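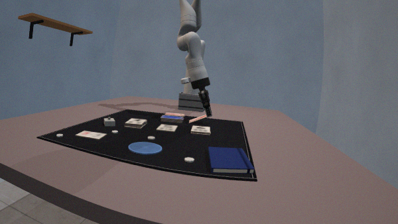 搬到Fundov第三年了，一直有人私信问我家里那个桌游晚上是怎么办起来的，每次都回得零零碎碎，今天雨下得大，哪儿也去不了，泡了一壶茶，干脆写一串。会很长，大家随便看，看累了就去收衣服。

先说清楚，我不是什么玩家，家里的游戏加起来一个矮柜就装完了。小时候我们家只打扑克，过年的时候外公外婆、两个姨妈、我妈，围着一张折叠桌打到半夜，小孩负责剥花生。所以我对“玩游戏”这件事的全部印象，就是热闹，还有一手的花生皮。

刚来的时候一个人都不认识，语言也半生不熟，去面包房只会指。那年冬天特别长，下午三点多天就暗了，我一度每天跟楼道里那只猫说的话最多。

后来在图书馆的语言角认识了Vandana Dixit。她比我早来几年，说话又快又响，下课的时候问我：你会不会打牌？我说会一点。她说那你晚上来我家，缺一个人，已经缺了一个月了！

我那天晚上坐221路，坐过了两站，又走回去，到的时候鞋全湿了。她给我找了双她儿子的拖鞋，小两码，我脚后跟一直露在外面，就这么打了一晚上的牌。

打的是什么呢，她们叫Temura，我到现在也没搞明白这个名字怎么来的。一副牌，一把小圆片，再加一块桌垫，规则一半在书上，一半在Vandana的脑子里。两边对不上的时候，听Vandana的。

Temura的好处是一局很短，输了也不心疼。每个人手上留几张牌，轮流出，赢一轮拿一个圆片，圆片可以攒着，也可以拿去换牌。难就难在换不换，我头几次见什么换什么，换到最后手里一个圆片也没有，大家笑得不行。

过了一个冬天，Vandana家要重新铺地板，说地方不够坐了，问谁家能接一下。我那时候刚换了个有大桌子的房子，脑子一热就说来我家吧。说完在回去的车上就开始后悔，我连六个一样的杯子都没有。

结果一接就接到现在。

好，下面讲具体的。很多人问的第一个问题是，怎么找人。

我的经验是先找到一个“固定会来的”，再想别的。有一个人雷打不动地来，你就不会在下雨天犹豫要不要取消。我的这个人是Ingvild Sjögren，退休前教地理，住我楼下，走上来只要一分钟，每次都带自己的坐垫。

Ingvild打牌非常非常慢。她会把牌一张一张按大小理好，再看一遍，再喝一口水，再看一遍。刚开始有个年轻人急得直抖腿，后来他发现等Ingvild出牌的工夫正好可以去厨房热个派，从此心平气和。

人数我喜欢四到五个。三个人容易变成聊天，聊着聊着牌就凉了；六个人以上总有两个在角落里讲别的事情，还得有人一直喊“到你了到你了”。当然人多有人多的乐趣，过生日那种场合另说。

请新朋友的时候，别说“来玩桌游”。真的有人听到这三个字就紧张，以为要背一本书厚的规则，还要跟高手较量。我一般说“来吃点东西，顺便打会儿牌”，这样说，十个里面有九个会来，剩下那个也会问下次什么时候。

时间我定在傍晚六点半，散场九点半。看着挺早吧？可是有孩子的能赶回去看一眼孩子，第二天要早起的也不慌。以前试过八点开始，大家来的时候已经累了，第二局就有人打哈欠，打哈欠这个东西又传染，一桌人此起彼伏的。

再说桌子。桌子大小其实没那么要紧，灯要紧。我家原来是一盏偏黄的吊灯，红牌和橙牌根本分不清，为这个吵过好几次，后来换了个白一点的灯泡，世界和平。

桌垫我非常推荐。牌放在光桌面上，指甲短的人抠半天抠不起来，老人家尤其费劲。有一层软的垫着，手指一按一掀就起来了，而且圆片掉上去没声音，楼下邻居也高兴（虽然我楼下邻居就坐在桌边）。

垫子颜色选深的。我第一块是米白的，用了两个星期，上面一圈咖啡一圈红菜汤，看着像地图。Ingvild还真的指着其中一块说，这个像某某半岛，讲了十分钟的海岸线。

买垫子的钱可以省。店里专门的要400多，我嫌贵，去裁缝铺旁边那家卖布头的店翻了一块厚料子，让老板娘帮我锁了边，她问我做什么用，我说打牌，她说那给你锁密一点，打牌的人手重。

说到手重，我们这儿有个叫Yeon的姑娘，个子小小的，出牌像拍苍蝇。每次她一扬手，旁边的人就自动护住自己的杯子。她自己完全不觉得，还很真诚地问过我，为什么她旁边的位置总是最后才有人坐。

杯子的问题顺便讲了吧。饮料不上桌，这是我家唯一一条硬规矩。我在每两把椅子中间放一个小凳子，杯子碟子都搁凳子上。凳子是各处捡来凑的，高高低低，有一个还是花架。

吃的东西，请大家记住四个字：不油不碎。薯片是牌的天敌，手指头一捏一个印子。花生瓜子也不行，对不起外公外婆。我试过最合适的是切成小块的黄瓜和奶酪，用牙签扎着吃，还有葡萄，还有那种一口一个的小饺子，拿叉子。

小饺子是我的招牌，下午包好冻着，人到齐了才下锅。第一次端出来，Vandana吃了一个，安静了，她平时是不会安静的，我还以为馅儿坏了。她嚼完说：你以前为什么不带这个来我家？

白菜猪肉的放左边盘子，豆腐香菇的放右边盘子，Vandana不吃肉，我专门在豆腐的盘子边上搭一根香菜做记号。后来发现大家都去抢有香菜的那盘，我现在豆腐的要多包一倍。

甜的东西放到最后再拿出来。如果一开始就摆上，第一局没打完就吃光了，后面的人光喝茶，肚子里晃荡晃荡的。街角那家Brusel的苹果卷可以提前订，他们家关门前去拿还会多塞你一块边角料，边角料比正经的好吃。

讲规则这件事我想多写几句，踩过的坑太多了。

最早我会把规则从头念一遍，怕漏掉什么，念得特别认真。念到第二页，客人的眼神就飘到窗外去了。我也不怪他们，换我听我也飘。

现在我只讲三句话：这局怎么算赢，轮到你的时候你可以做什么，什么时候结束。然后马上开始，第一局明牌打，所有人的牌都翻着，边打边说。第一局不算输赢，谁也不许得意。

碰到小规则，遇到了再讲。有的人会不高兴，说你刚才怎么没告诉我。这时候就让他悔一步，悔得大大方方的，别摆脸色。打牌嘛，悔一步天塌不下来。

规则书还是要放在手边。我们那本Temura的规则书是Vandana从旧书摊上淘来的，版权页上写着1938，书脊早就散了，她用布条粘过一次，我又粘过一次。里面的措辞特别客气，大意是“倘若阁下之对手迟疑不决，敬请以耐心相待”。我们每次等Ingvild出牌都会有人念这一句。

书里还夹着一张以前的人写的记分纸，铅笔的，四个名字缩写，其中一个叫K的人连输了七轮，最后一行给自己画了个哭脸。我特别喜欢这个K。有时候我输得惨了就想，没事，K也这样。

记分我们也用纸，不用手机。手机一拿起来就要看消息，看了消息就要回，回完抬头问“到谁了”。我有一本横线本子，专门记这个，现在已经写到33页了，翻一翻能看出来哪天谁没来，哪天谁手气好，还有饺子汤的印子。

上个月把本子从头看了一遍，本来只想找一个分数，结果坐在地板上看了一个晚上。有一页旁边写着“Ingvild笑了很久”，是我的字，可是为什么笑，我一点也想不起来。去问她，她也想不起来，我们俩又为了这个笑了一阵。

再说说输赢。桌上一定会有很想赢的人，也一定会有完全无所谓的人，这两种坐一起，最容易闹别扭。想赢的觉得对方在捣乱，无所谓的觉得对方太凶。

我的土办法是座位隔开，中间塞一个爱讲笑话的。要是没有爱讲笑话的，就多煮一轮饺子。听着像开玩笑，可是人吃热的东西的时候真的凶不起来，嘴是烫的。

我自己也有输急了的时候，得老实交代。有一次连着几局被Yeon截了牌，我把手里的牌往桌上一扔，声音挺大，大家都不说话了。当晚躺在床上翻来覆去，觉得自己丢人极了，第二天一早给她发了一大段道歉。

她回我：啊？昨天怎么了？我只记得饺子。

从那以后我宽心多了。你觉得天大的尴尬，别人可能在想饺子。

带小孩来可以吗？也有人问这个。我家可以的，我还挺欢迎。Vandana的小儿子有一阵每次都跟来，他不打，他负责管圆片。谁赢了他发，谁要换他收，板着一张小脸，比银行还严格，差一个都不行。

给小孩一个活儿，他就坐得住。没有活儿，他就会钻到桌子底下解你的鞋带。这个也是亲身经历，那天我站起来去端锅，差点连人带锅出去。

现在他上中学了，不来了，嫌我们吵。圆片没人管，经常少，前几天我在洗衣机的胶圈里摸出来一个，洗得特别干净。

收纳我用的是装扣子的那种小铁盒，圆片一盒，零碎一盒，牌用发圈扎着。别用橡皮筋！橡皮筋夏天会化，粘在牌边上，抠下来带一层皮，我心疼了好几天。发圈软，丢了也不可惜，随手就能从手腕上摘一个。

牌脏了怎么办，拿干的软布，一张一张轻轻擦。特别脏的地方用美术橡皮蹭一下。我一般一边听广播一边擦，一副牌擦完，正好听完一集。这件事做起来很静心，比我想的静得多，我现在心烦了就去找牌擦。

缺牌了也不用扔。我们的Temura里有一张早就不见了，是Ingvild用硬纸板照着画的，她画得很认真，可惜纸厚了那么一点，一摸就知道是哪张。于是大家商量，摸到它的人必须马上亮出来，还能多拿一个圆片。现在这张牌成了最抢手的。

夏天要不要停？头一年七月我停了，想着大家都去度假，结果有三个人没度假，轮流在楼下按门铃问今天有没有。后来夏天就改去院子里，支一张小桌，牌上压石子，风一来全桌人趴下去护牌，姿势很难看，很开心。

院子里打牌有一点要注意，蚊子。点盘香放在上风口，别放桌上。还有樱桃树底下不要坐，鸟会在上面开会，这个我就不展开讲了。

有朋友问，会不会有哪次特别没意思？会的呀。有几次就是大家都累，牌也不顺，饺子还煮破了，九点不到就散了。我以前会难过，觉得是自己没招呼好，现在觉得，大家在外面累了一天还愿意爬三层楼过来坐一坐，已经很好了。

还有一次停电，摸黑坐着，打是打不成了，也没有人站起来走。Ingvild讲她年轻的时候坐船去北边的岛上实习，晕了一路，下船的时候抱着码头的柱子不肯松手。Vandana讲她奶奶教她打牌，奶奶作弊，把牌藏在纱丽里，一直作弊到八十多岁，从来没承认过。

我就讲我们家过年剥花生的事。我的词汇不够，“花生皮”那个薄薄的红皮怎么说，讲了半天，她们在黑里猜，有人猜洋葱，有人猜蝉蜕，笑得我肚子疼。

来电的时候都十点多了，灯一亮，大家反而有点不好意思，眯着眼睛找外套。

去年冬天我妈来看我，住了一阵。她一句当地话也不会，我本来担心她闷，结果头一晚她就坐上桌了。她跟Ingvild没有一个词能互相听懂，两个人搭档打了一晚上，赢得最多，配合全靠眼神和哼哼。

我妈走的那天，Ingvild送了她一个坐垫，跟自己那个一样的花色。我妈现在视频的时候还会特意往后坐一坐，让我看见垫子，说你告诉她，我用着呢。

哎呀，写着写着就写远了，本来是要讲怎么办桌游晚上的。再补几个零碎的吧。

拖鞋多备两双，大码的。忘带眼镜的人很多，老花镜可以放一副在柜子上，两块钱那种就行，我家那副被借的次数比任何一个游戏都多。

散场的时候别抢着收拾，让大家一起收。有人洗杯子，有人理牌，最后这一会儿往往聊得最好，有什么心事也是站在水池边上才说出来的。我知道的好几个秘密都是擦盘子的时候听来的（放心，不写）。

下一次的日子，趁大家穿鞋的时候就定下来。等回去再在群里问，要问三天。

想问饺子馅比例的朋友，我真的没有比例，我妈也没有，都是闻的。盐不够的时候闻着是甜的，差不多了闻着就饿了。

刚才Ingvild上来敲门，问我今天雨这么大，晚上还打不打。我说打呀，她说那她先上来坐着，反正坐垫都拿来了。先写到这儿，我去和面，还有什么想问的留在下面，我晚点慢慢回。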